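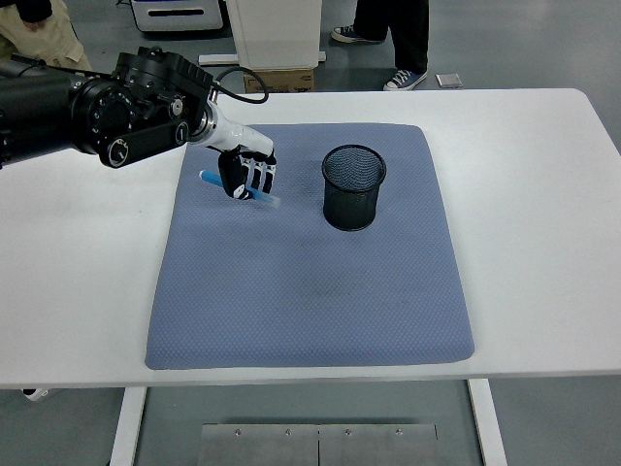 Subject: Re: [desk-people] Mats, cups and the pen drawer problem

Zsófia Kun wrote:

> I finally cleared my desk over the weekend and now I have a drawer
> with every pen I've bought since college in it. Do I sort by color,
> by kind, or just throw the lot out? Also, does anyone still put a mat
> under their work? Mine is bare white and everything I set down on it
> rolls away or makes a racket.

Oh, I have been waiting for somebody to bring up mats! Yes, Zsófia, get one. I held out for years (I thought they were for offices with leather chairs) and then put one on a white table much like yours, and I'm never going back.

What I'd look for is texture. A blue-gray mat with a fine diamond pattern is my favorite kind, partly for the color, which is easy on the eyes next to all that white, and partly for the feel of it under your wrist. It will pick up a few smudges over time. Mine gets a wipe with a damp cloth when I remember, and the rest I've decided to live with.

On size, go bigger than you think but leave some bare table at the front. I like a strip of plain white there for a coffee or a phone, so the mat stays a place for paper and pens. The first one I bought was a Veltdale and it was too small, so my elbows hung off both sides and the whole thing crept toward the window all day long. My Kindeo has stayed where I put it since December.

Now the drawer. I did this last winter with 4 shoeboxes of pens, and this is the order that worked for me:

1. Empty the cup first. Whatever you keep on the desk, tip it all out, even the good ones. A black wire mesh cup is great for this job - you can see right through the sides, so there's no forgetting the eraser crumbs at the bottom. Stand it back on the mat with nothing in it and leave it there while you work.

2. Test one marker at a time. Scribble on scrap, cap it, and decide before you touch the next one. I tried doing them by the handful and ended up with caps on the wrong pens and a blue thumb. The light blue ones with the see-through barrel and the darker cap are the ones I always hope will pass, I just love that color for underlining. Lay each marker on the mat next to the cup while you make up your mind.
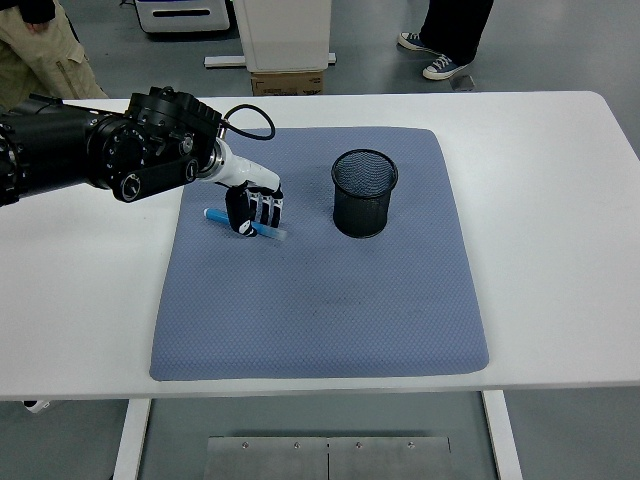

3. Put back only what you'd reach for this week. For me that came to 8 pens, and I felt rich! Everything else that still writes goes in a pouch (mine is a Flekgate, zipper a bit stiff, otherwise lovely) and the pouch goes in the drawer.

4. Leave color sorting for last, or skip it. I spent a whole evening on a rainbow once and it was gone by lunch the next day. By kind is plenty: markers, ballpoints, pencils.

As for throwing the lot out, please don't! The Shiferaw art room near me takes working markers by the bagful, and I bet there's a place like it by you.

Do write back and tell us what you find in there. And if any of them are those stubby green fineliners, I'll pay the postage.

Happy sorting,
M.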